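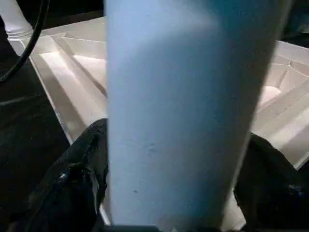 3.2 Surface marks on pale cylindrical items

The second group of items in the Presach set consists of cylinders with a pale, matt outer surface. They were chosen after the first group, in which all the items were glossy and dark, gave little spread in the marking scores. A pale matt surface shows small marks readily, and it is also the finish most often found on the drinking vessels, tubes and rolls that pass through a shared sorting area. The question in this section is how far the shape of the item and the direction of the light affect whether a mark is recorded at all.

Each item was assessed against the scheme described in Section 2. A mark was entered if two readers, working apart, placed it in the same third of the item's length. Marks were classed as specks (a single dark point), smudges (a soft-edged patch with no clear outline) or creases (a line visible through a change in shading). Dents were entered separately and are not treated here. Readers were told to leave a mark unclassed where they could not decide between the first two classes, and 11 entries were left in this state.

Shading was the main source of disagreement. On a curved surface the tone changes steadily from the lit side to the far side, and a faint smudge lying in the darker part can be taken for part of that change. The effect is stronger where the item also tapers — the zone of even tone is then narrower at one end than at the other, and a reader who has judged the wide end first tends to carry the same threshold down to the narrow end. Figure 4 gives a case in which the mark falls well inside the lighter zone and was entered by both readers without discussion.
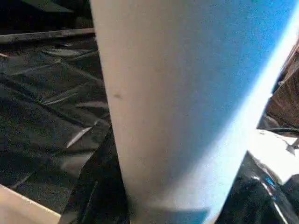 Figure 4. Tapered item, pale surface, with a small dark smudge on the left side. The tone passes from off-white to blue across the curve. Wrinkled black plastic sheeting to the left.

The colour shift in Figure 4 deserves a short comment. The left side of the item is a warm off-white and the upper right a fairly strong blue, with a bright sheen along the right-hand contour. Readers using the Zarei colour chart gave different base colours for items of this kind depending on which side they matched first. We therefore dropped base colour as a sorting term for the second group and kept only lightness, which was matched on the left side of the item in every case. This change was made in March, before the main readings, and the pilot readings were not carried over.

The background also matters, though less than we had expected. Creased black sheeting produces many thin, bright lines, and these compete with the contour of the item where the two lie close together. In the pilot, one reader placed the lower contour of a tapered item too far out and so assigned a smudge to the wrong third. The main readings include 3 cases of the same kind. All were settled on a second pass, with the reader asked to trace the contour from the wide end down.

Rolls were treated as a separate subgroup. A roll is close to a cylinder in outline but its surface is seldom even, and small rises and hollows give rise to shading which is neither a smudge nor a crease under the scheme.

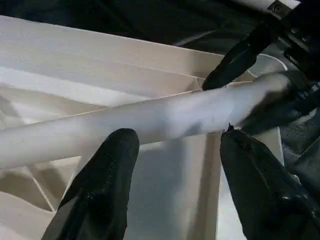
For this subgroup the reading rule was tightened: a crease was entered only where it could be followed as a line for at least 9 mm, and a smudge only where its tone differed from that of the surface on both sides of it. Bluish-grey shading on the underside was disregarded unless it broke off sharply. Under the tightened rule the two readers agreed more often on smudges and less often on creases. The second result is probably due to the length condition, as short creases lying end to end could be read either as one line or as several.

It was not possible to assign a material to every roll by eye. Tightly rolled paper and tightly wound cloth can look much alike where the surface is matt and the layers are not visible, and the subgroup was accordingly not divided by material. Earlier work under the Starora scheme did make this division, and its crease counts should not be set directly beside ours.

Two limits apply to the results for the whole group. First, only the side facing the reader was judged, so an item entered as unmarked may carry marks elsewhere. Second, the scheme records whether a mark is present and where it lies, but says nothing of its cause. A smudge on a pale surface may be dirt, wear or a fault in the finish, and the readings give no means of telling these apart. The Pralavex cleaning trial, reported in Section 4, takes up the first of these for 11 of the items.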